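Teaching two arms to hang up a cloth, part 4: the clip

By now you should have both arms bolted down, powered and no longer trying to shake hands with each other. If not, go back to part 2, where Kátia Bezerra explains the zeroing routine with more patience than I have.

Clip hangers look like an easy win. They are cheap, they hold still (they do not hold still) and the clips are all the same (see previous brackets). Set aside an evening and lower your standards.

1. Hang the hanger from a fixed rod at a height both arms can reach without going fully straight. A straight arm has no wiggle room, and you will want wiggle room.

2. Load the Nolberg config and drop the grip force to 400. The default is 800, fine for blocks of wood and a poor way to treat a wire spring.

3. Drive the first arm in beside the cloth, fingers open on either side of it. Go slowly for the last inch. The clips swing if you so much as brush the bar, and then you get to stand there and wait.
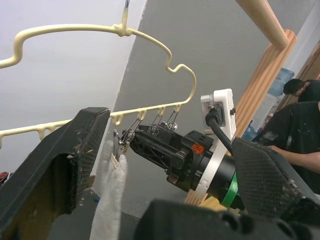 View from the wrist: cloth on its clip beside the left finger, second arm coming in under the other clips.

4. Bring the second arm in low, beneath the free clips. Come in high and you will hit the bar, the hanger will spin, and you will learn some new words.

5. Save the pose under a name you'll recognize in August. I have 183 poses called "test" and one called "test good" - it is not good.

6. Now pinch. Close on the cloth first, let everything settle, then squeeze the clip from the sides and pull down.

If the wrist view is all finger and no cloth, tilt the camera a little and redo the calibration. Yes, all of it. Maureen Whiteley skipped this on her build and spent a weekend blaming the Trarnel driver.

Part 5 covers letting go, a bigger subject than you'd think.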